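The Plain Table
A pale work surface asks for little, shows everything and can last for decades if you treat it sensibly

By the Koltard home desk

The first thing most people notice about a light-colored table is the dirt. Coffee rings, pencil dust, a crumb from lunch. On a dark table these things sit quietly until somebody runs a sleeve through them. On a cream or beige one they are visible from the doorway, and that puts a lot of shoppers off.

It should not. For sorting, mending, wrapping, model building and most of the small jobs that get done sitting down, a pale surface is the better choice. A dropped screw shows up at once. Thread of nearly any color can be seen against it. A dark table soaks up lamplight, while a pale one sends some of it back up under your hands, and that matters in a north-facing room in January.

We spent part of the winter looking at worktables in the Hawthorne district, where a good many spare bedrooms and garages have been turned over to hobbies and small trades. The tables that had held up best were often the plain ones. They had no drawers and no trim, just a broad top in some shade between white and sand. Their owners had stopped worrying about them a long time ago.

What wear looks like

A worktable in regular use picks up marks, and on a pale top you can read them fairly well. Faint gray smudges usually come from metal, rubber or hands. Short dark scratches come from something harder being dragged or set down on its corner. Specks may be dirt or may be small chips, and the only way to know is to try wiping them off.

The marks are seldom spread evenly. People work in one spot, put their supplies down on one side, and reach for them all day. A tray that is picked up and set back in the same place will leave its own history around it, while the other end of the table may look close to new. If that bothers you, turn the table around twice a year.

The one tabletop we kept going back to has a fine mottled texture that does a lot to hide this. Its scuffs and thin grayish marks are there when you look for them, mostly on the right-hand side and near the white tray in the corner, and they are easy to overlook otherwise.

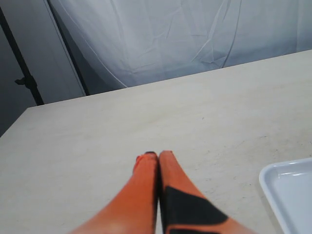
Choosing a surface

Laminate is the usual answer and a good one. It is cheap, it wipes clean and it stands up to most glues if you get to them quickly. Look for a matte finish. Gloss throws the lamp back in your eyes, and every scratch cuts a dull line across the shine.

Painted wood costs less if you already own the wood. It needs a hard enamel and time to cure. We would give it 14 days before putting anything heavy on it, and longer in damp weather. The advantage of paint is that it can be renewed. When the top gets bad, sand it lightly and paint it again. Laminate that has worn through has to be replaced.

Bare wood in a light species is pleasant to work on but takes up oil and ink. The people at Wetwood, a secondhand furniture yard that sells a lot of old school and office tables, told us that bare tops are the ones most likely to come in ruined and the ones buyers ask for first.

As for color, avoid pure white. It glares, and it makes every mark look worse than it is. Cream, off-white and pale beige are all easier to live with. A little mottling in the pattern helps too.

What it costs

A plain secondhand table with a sound top can be had for under $100 in most towns. Check the edges before you check the middle. Scratches in the middle are a matter of looks, but a lifted or swollen edge means water has gotten in, and it will keep spreading. Push down on each of the 4 corners in turn. If the table rocks, look at the feet before blaming the floor.

Keeping it clean

Warm water and a drop of dish soap will take care of most of what lands on a tabletop. Wipe, rinse the cloth, wipe again and dry it. Gray smudges that stay put will often come up with a paste of baking soda left on for a few minutes. Melamine sponges work faster, but they are abrasive, and on a matte finish they can leave a shiny patch that is harder to live with than the smudge was.

Leave real scratches alone unless they catch on fabric or paper. Repair sticks rarely match, and the eye goes straight to the patch.

The best habit is clearing the table fully at the end of a job. Leaving things out feels efficient, but the next job then gets squeezed into whatever space is left, usually the same worn spot. With the middle of the table open, a stray speck is easy to find and takes one pass of a cloth.
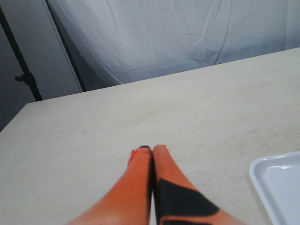

Matte and pale, with light smudges toward the right and a dark speck on the surface.

A few of the readers who belong to the Zoketby craft exchange keep a cutting mat and bring it out only for knife work. That is a sound practice. A mat left down permanently traps grit beneath it, and the tabletop around it can darken at a different rate, so that a clean rectangle appears when the mat is finally moved. Store it flat or hang it on the back of the door, well away from the radiator.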